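Dokau to hold client funds before freelance work starts

Reading time: 2 min
Print | E-mail

Dokau, the online marketplace for freelance writers, editors and translators, will require clients to deposit the full fee for a fixed-price job before the writer can open the brief. The rule takes effect in June and covers all new contracts of $75 or more. Contracts already open on the site will finish under the old terms, in which the client pays within a set period after accepting the work.

Deposits will be held by Gromia, a payment processor that already handles payouts for the marketplace. Once a draft is delivered, the client has 672 hours to accept it, ask for changes or open a dispute. If the client does none of these, the money is released to the writer automatically. A request for changes stops the clock, which resumes when the revised draft is uploaded. Up to 3 rounds of changes are included in the fee unless the contract states a different number.

Jobs under $75 may still be paid on delivery, but the listing will carry an "unfunded" label. Writers can hide unfunded listings in their search settings. Hourly contracts are not affected.

For long projects such as book translations and ghostwritten manuscripts, the client may split the deposit into stages. Each stage must be funded at 100 percent before work on it begins, and the next stage stays locked until its deposit clears. Durow, a small press that hires translators through the site, tested the staged version on its spring list and asked for one change – the option to set stages by chapter instead of by word count. Dokau has added it.

Canceled jobs follow a separate schedule. If the client cancels before any file is uploaded, the deposit is returned less the processing fee. If a partial draft is on file, the two sides can agree on a split, or either one can send the case to review. The reviewer sees the contract, the uploaded files and the messages sent through the site. Messages sent by outside e-mail are not considered.

Writers do not need to change their accounts, but those with payout details more than a year old will be asked to confirm them before accepting a funded job.
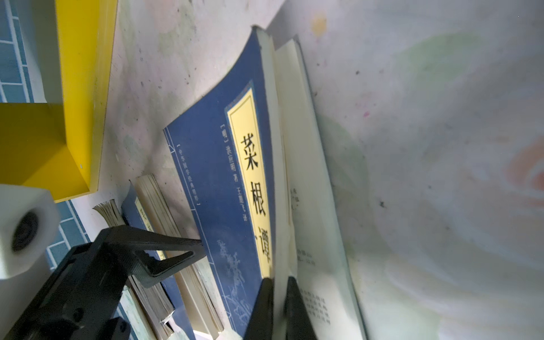 Changes to rate listings

Public profiles will show a per-word or per-project rate, but no longer both. Existing profiles keep the rate that was updated last.

Contact | Copyright Furtună Newsletter | Back to top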